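4. 상온 보관 녹차음료의 향미 변화와 용기의 역할

4.1 왜 용기를 다시 들여다보는가

녹차음료만큼 다루기 까다로우면서도 재미있는 음료는 드물다. 커피나 홍차음료는 향이 조금 무뎌져도 볶은 향과 발효향이 빈자리를 메워 주지만, 녹차는 그런 여유가 거의 없다. 풋풋한 잎 향, 혀끝에 남는 감칠맛, 뒤이어 올라오는 가벼운 떫은맛이 아주 얇은 균형 위에 서 있어서, 그중 하나만 흔들려도 마시는 사람이 금세 알아챈다. 3장에서 살펴본 추출 조건이 이 균형의 출발점을 정한다면, 이 장에서 다루는 용기와 보관 환경은 그 균형이 얼마나 오래 버티는지를 정한다. 우리 연구진이 이 주제에 이토록 빠져든 이유도 여기에 있다. 같은 날 같은 탱크에서 나온 음료가 서로 다른 용기에 담겨 몇 달을 보내고 나면 거의 다른 음료처럼 느껴지는 경우가 있고, 그 차이를 처음 맛보았을 때의 놀라움은 지금도 생생하다.

용기에 따른 차이는 크게 빛, 산소, 그리고 용기 내면과 음료의 접촉이라는 세 경로로 설명되어 왔다. 투명하거나 옅게 착색된 페트병은 빛을 상당 부분 통과시키며, 정도의 차이는 있으나 벽면을 통한 산소 투과도 무시할 수 없다. 종이 기반의 다층 팩은 빛을 잘 막고 알루미늄층이 있는 경우 산소 차단성도 높지만, 내면의 폴리에틸렌층이 일부 향 성분을 흡착한다. 흔히 향 손실이라고 뭉뚱그려 부르는 현상 안에 실제로는 성질이 전혀 다른 변화가 섞여 있는 셈이다. 광산화로 생긴 이취와 흡착으로 옅어진 향은 기계 분석에서도, 사람의 입에서도 분명히 다르게 나타난다. 이 두 가지를 나누어 보려는 것이 본 연구의 핵심 질문 가운데 하나이다.

4.2 시료와 보관 조건

시료는 모두 무가당 녹차음료로, 시험 생산 설비에서 동일한 원료 잎을 사용하여 제조하였다. 원료 잎은 두 가지로, 증제차 계열의 잎을 Indlow, 덖음차 계열의 잎을 Jomlow라는 시료명으로 부르기로 한다. 두 이름은 설비 내부에서 쓰던 호칭을 그대로 가져온 것인데, 평가 과정에서 패널이 잎의 종류를 짐작할 수 없어 오히려 편리하였다. 각각의 음료를 녹색 페트병과 무균 종이팩에 나누어 담고, 대조군으로 갈색 유리병을 두었다. 유리병은 시판 음료에서는 보기 어려운 용기이지만, 산소와 흡착의 영향을 최소로 줄인 기준점으로서 큰 도움이 되었다.

보관 환경은 냉장 암소, 상온 암소, 상온 명소로 나누었다. 상온 명소는 형광등 아래에 둔 선반으로, 소매점 진열대의 조건을 흉내 낸 것이다. 처음에는 창가에서 햇빛을 직접 받게 하는 조건도 넣으려 했으나, 7월의 예비시험에서 선반 온도가 하루에도 여러 차례 크게 오르내려 빛의 영향과 열의 영향을 분리할 수 없었다. 결국 이 조건은 본시험에서 제외하였다. 아쉬움이 남지만, 예비시험 덕분에 온도 기록의 중요성을 일찍 배웠고 이후의 모든 선반에는 온도 기록계를 설치하였다.

관능평가에는 훈련된 패널 16명이 참여하였다. 패널은 모두 녹차를 평소에 즐겨 마시는 사람들로, 훈련 기간 동안 풋내, 김 향, 구수한 향, 종이 냄새, 금속취, 떫은맛, 감칠맛, 뒷맛의 길이를 구분하는 연습을 반복하였다. 이 가운데 종이 냄새라는 항목은 훈련 초기에 패널 사이에서 의견이 가장 많이 갈렸다. 어떤 패널은 오래된 책의 냄새를 떠올렸고, 어떤 패널은 젖은 골판지를 떠올렸다. 긴 토론 끝에 기준 시료를 새로 만들어 항목의 뜻을 맞추었는데, 이 과정이 얼마나 흥미진진했는지는 논문의 딱딱한 문장으로 옮기기가 어려울 정도이다! 기준 시료의 조제법은 부록에 따로 실었다.

평가는 오전에 진행하였고, 시료는 실온에 맞춘 뒤 무늬 없는 흰 컵에 따라 세 자리 난수와 함께 제시하였다. 컵의 색을 흰색으로 통일한 것은 수색의 차이를 일부러 드러내기 위해서가 아니라, 향미 평가용 붉은 조명 아래에서 컵의 색이 주는 인상을 고르게 하기 위해서였다. 수색은 별도의 시간에 주광 조명 아래에서 따로 평가하였다. 본시험 전체에서 수집한 유효 평가표는 1027장이다. 기입이 빠지거나 시료 번호가 잘못 적힌 평가표는 집계에서 제외하였다.

4.3 가정 내 보관과 음용 습관

실험실의 선반이 아무리 정교해도, 음료가 마지막 며칠을 보내는 곳은 대개 가정이다. 그래서 우리는 용기 시험과 나란히 가정 내 보관 습관을 묻는 조사를 진행하였다. 조사는 Arruda 지구와 Giretti 지구에 사는 27가구를 대상으로 하였으며, 공동연구자인 Martim Falcão가 설문을 설계하고 Tadhg Buckley가 면담 기록의 분류를 맡았다. 두 사람이 기록을 따로 분류한 뒤 서로 맞추어 보았고, 의견이 다른 항목은 원래의 면담 기록으로 돌아가 다시 읽었다.

면담에서 가장 반가웠던 발견은 사람들이 녹차음료를 두는 자리가 무척 다양하다는 점이었다. 냉장고 문 쪽 선반이라는 답이 물론 많았지만, 책상 위, 현관 옆 상자, 자동차 안, 침대 머리맡이라는 답도 꾸준히 나왔다. 특히 큰 병을 사는 가구와 작은 팩을 사는 가구의 습관이 뚜렷하게 갈렸다. 병은 뚜껑을 다시 닫을 수 있어 방에서 방으로 옮겨 다니며 오래 마시는 경향이 있고, 팩은 한자리에서 비우거나 컵에 나누어 따르는 경향이 있었다. 뚜껑을 여닫는 횟수는 병 속 빈 공간의 산소를 좌우하므로, 이런 생활의 결이 향미와 곧바로 이어진다.

응답자들이 용기를 부르는 말도 기록해 둘 만하다. 여러 응답자가 병에 담긴 것은 물처럼 마시는 차, 팩에 담긴 것은 간식과 함께 마시는 차라고 구분하였다. 내용물이 거의 같더라도 용기가 마시는 상황을 먼저 정해 버리는 것이다. 이런 구분은 맛에 대한 기대에도 영향을 준다. 병 녹차에는 옅고 깔끔한 맛을, 팩 녹차에는 좀 더 진하고 부드러운 맛을 기대한다는 답이 이어졌다. 용기의 모양과 그림에 담긴 인상도 한몫을 하는데, 찻잎 그림은 병과 팩을 가리지 않고 널리 쓰이는 요소이다(그림 3).
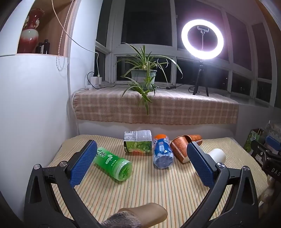

그림 3. 녹차음료 팩과 초록색 플라스틱병. 팩의 앞면에는 찻잎 그림이, 병의 라벨에는 큰 한자와 잎 도안이 들어 있다.

4.4 결과

먼저 빛의 영향이다. 상온 명소에 둔 페트병 시료에서는 보관 초기부터 풋내가 줄고 금속취가 늘어나는 경향이 나타났다. 변화의 방향은 Indlow와 Jomlow에서 같았으나 그 속도는 달랐다. 증제차 계열인 Indlow는 김 향과 풋내가 음료의 인상을 이끄는 만큼 작은 변화도 크게 느껴졌고, 패널은 첫 평가 이후 곧바로 차이를 짚어 냈다. 반면 덖음차 계열인 Jomlow는 구수한 향이 이취를 어느 정도 가려 주어, 같은 정도의 성분 변화가 있어도 관능 점수는 한동안 높게 유지되었다. 덖음 향이 지닌 이 너그러움은 이번 연구에서 우리가 가장 즐겁게 관찰한 현상이다.

종이팩 시료는 빛의 영향을 거의 받지 않았다. 명소와 암소의 팩 시료를 나란히 놓았을 때 패널은 둘을 일관되게 구별하지 못하였다. 그러나 팩 시료 전체를 유리병 대조군과 비교하면 이야기가 달라진다. 향의 첫인상이 한 단계 낮고, 특히 꽃을 떠올리게 하는 은은한 향이 먼저 약해졌다. 이취가 새로 생긴 것은 아니어서 패널은 이를 나쁘다고 평가하지 않았으며, 오히려 부드럽다고 적은 평가표도 적지 않았다. 소비자가 팩 녹차에서 기대한다고 답한 부드러운 맛이 흡착이라는 물리적 과정과 맞물려 있을 가능성이 보이는 대목이다.

떫은맛에서는 용기보다 온도의 영향이 컸다. 냉장 암소의 시료는 용기와 관계없이 떫은맛의 윤곽이 또렷하게 남았고, 상온 시료에서는 떫은맛이 점차 둥글어지면서 뒷맛이 짧아졌다. 카테킨류의 이성화와 중합이 함께 진행된 결과로 해석되며, 액체크로마토그래피로 얻은 성분 변화도 이 해석과 잘 들어맞았다. 감칠맛은 예상보다 안정적이었다. 모든 조건을 통틀어 감칠맛 점수의 변화 폭이 가장 작았고, 유리 아미노산의 분석값 역시 시험 기간 내내 큰 변동을 보이지 않았다.

수색의 변화는 향미의 변화보다 훨씬 눈에 잘 띄었다. 상온 시료는 연한 황록색에서 황갈색 쪽으로 옮겨 갔는데, 녹색 페트병에 담긴 상태에서는 이 변화를 겉에서 알아보기가 어려웠다. 컵에 따르고 나서야 색의 차이가 드러났고, 면담에서도 컵에 따라 마시는 가구가 색의 변화를 언급하는 일이 잦았다. 병째 마시는 가구 가운데 색을 언급한 경우는 드물었다. 마시는 방식에 따라 품질을 알아차리는 감각의 통로가 달라진다는 점은 앞으로 더 깊이 파고들 가치가 있다.

4.5 논의

이상의 결과를 놓고 어느 용기가 더 낫다고 단정하기는 이르다. 향의 첫인상을 지키는 데에는 빛을 피한 페트병이 종이팩보다 유리하였고, 진열 환경이 밝은 경우에는 순서가 뒤바뀌었다. 잎의 종류도 변수이다. Indlow처럼 잎 향이 앞에 나서는 음료라면 빛을 막는 일이 우선이고, Jomlow처럼 구수한 향이 중심인 음료라면 선택의 폭이 한결 넓다. 원료, 용기, 유통 환경을 하나의 묶음으로 설계해야 한다는 주장은 예전부터 있었으나, 이번 자료는 그 묶음 안에 가정에서의 마지막 며칠까지 넣어야 함을 보여 준다.

개봉 이후의 변화는 본 연구에서 충분히 다루지 못하였다. 추가 시험으로 개봉한 페트병 시료 20병을 하루에 여러 번 여닫으며 관찰하였는데, 병 속에 남은 양이 줄어들수록 향의 손실이 빨라지는 경향이 보였다. 다만 여닫는 동작의 세기와 시간이 사람마다 달라 결과의 흩어짐이 컸고, 통계적으로 뒷받침할 만한 수준에는 이르지 못하였다. 여닫는 간격과 빈 공간의 부피를 함께 통제한 후속 시험을 준비하고 있으며, 이때는 면담에서 얻은 실제 생활의 간격을 그대로 시험 조건으로 옮겨 올 계획이다.

조사 대상 가구가 두 지구에 한정되었다는 점도 밝혀 둔다. 두 지구는 모두 아파트 비율이 높고 소매점이 가까워, 음료를 한꺼번에 많이 사서 쌓아 두는 습관이 상대적으로 약하다. 농촌이나 도서 지역이라면 상온 보관 기간이 훨씬 길 수 있고, 그 경우 떫은맛과 수색의 변화가 지금보다 중요한 문제로 떠오를 것이다. 계절의 영향 역시 남은 과제이다. 면담 가구 중에는 여름에만 녹차음료를 마신다는 집이 있는가 하면, 겨울에 팩 녹차를 컵에 따라 데워 마신다는 집도 있었다. 데운 녹차음료의 향미는 기존 문헌에서 거의 다루어지지 않았고, 우리에게는 벌써부터 마음이 설레는 주제이다.

5장에서는 이 장의 관능 자료와 휘발성 성분 분석값을 결합하여, 패널이 종이 냄새라고 기록한 특성이 어떤 성분의 조합과 대응하는지를 검토한다.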